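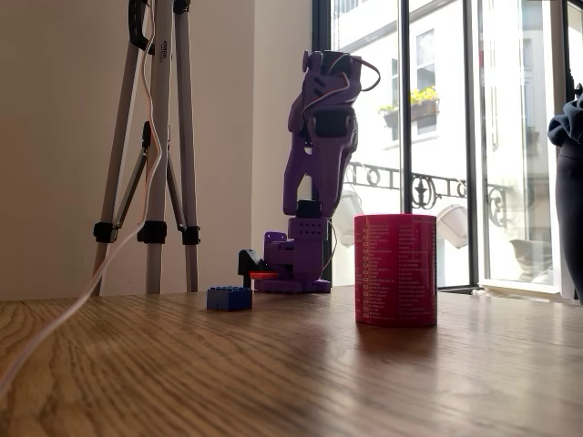

I've had the purple arm since April, and in that time I've swapped the gripper, swapped the controller board, moved the camera more times than I want to admit and lost one tiny screw down the gap by the baseboard. So I figured I should write some of it down before I forget which change did what. If you're only here for the gripper part, skip down a bit, I ramble first.

The arm itself is printed, and it runs on hobby-style bus servos that all hang off one chain of wires. I printed most of the parts at home and begged the rest from Notburga Wieser, whose printer is a lot better behaved than mine (thank you again, I owe you a spool). Purple was what she had loaded. I've grown fond of it!

My test is about as simple as I could make it. Pick up a blue building brick, the chunky toddler kind, and let go of it somewhere else on the table. I started with smaller bricks and got so cross with them that I went and bought the big ones. A big brick forgives you for being a few millimeters off, and when you're comparing two grippers you want a task that both of them can at least sort of do.

So, the grippers. I have 2 of them. The first is the one that goes with the print files, a fixed jaw and a moving jaw, pretty flat on the inside. The second is the Horex, which I ordered as a kit after reading one very excited forum thread. It has longer fingers with soft pads, and it closes from both sides at once, so the brick gets centered whether it wants to be or not.

I ran each one for 200 tries over a few evenings and a very long Sunday. Same brick, same table, start position nudged a little every time so the arm couldn't just repeat one lucky move. The Horex got 182. I wish I could give you a fair number for the flat jaw but I messed up the log halfway through by restarting the script with the same file name, and it wrote right over the first batch. What I can tell you is how it felt to watch, and it felt worse. The flat jaw pushes. If the brick is turned a bit, the fixed side touches first and shoves it along the table, and then the moving side closes on a corner, and up it goes at a silly angle and drops. I now put the time in the file name like a grown-up.

But I don't want to just say buy the Horex, because the fingers are long and heavy and you notice it. With the arm stretched out the shoulder servo got warm enough that I started taking breaks between runs, and the wrist had a wobble that wasn't there before. Going back to the flat jaw made the whole arm feel lighter and quicker. For picking things up close to the base I might even stay with it and glue something grippy on the inside. I tried a strip of shelf liner and it was pretty good for an hour, then the glue let go. Next up is that rubbery tape people put on tool handles.

The controller was a smaller story. The old board was fine until I had all the servos moving at once, and then it would drop a message now and then and the elbow would freeze for a beat. I moved to a Fuchs board, mostly on price, and the freezing stopped. Setting it up took a whole evening though. The manual numbers the ports from the opposite end to the board (!), so for a while I was telling the wrist to move and getting the shoulder. If your arm does a slow bow when you ask it to open its hand, check the port numbers.

Same goes for servo IDs, by the way. Give each one its ID before you build it into the arm. I didn't, and I had to take the elbow apart again.

Then the camera, which ate more time than everything else put together. I went back and forth between two spots, one looking down from high up and one lower and off to the side. From high up you get the brick's position nicely but you can't tell how far the fingers are above it, and the arm kept closing on air. From the side you can judge the height but the arm blocks the view at exactly the moment you care about. I ended up somewhere in the middle, high and tilted, which is a compromise and feels like one. Using both at the same time is the obvious answer, and my laptop gets very loud when I try it.

Light matters more than I thought it would, too. Runs I did in the morning and runs I did after dinner looked like two different projects. Bright days were the worst, everything next to the window goes pale and everything on the near side goes dark, and the brick's shadow moves across the table through the afternoon. I locked the exposure, that helped a lot, and I try to do a whole batch within one stretch of the day now. A proper curtain is on the list. So is mixing the times on purpose and seeing if it learns to cope, which is what Notburga keeps telling me to do.

A friend from the Flerkolbridge meetup has offered to lend me a Grusden gripper for a couple of weeks, the kind with the bendy fingers that wrap around things. I'm curious how it does on round stuff, because both of mine are hopeless with an orange. I'll redo the flat jaw runs while I wait for it, this time with a log I haven't written over, and put both sets of numbers in the next post. If you have the shelf liner trick working with a glue that holds, please leave me a comment and tell me which one!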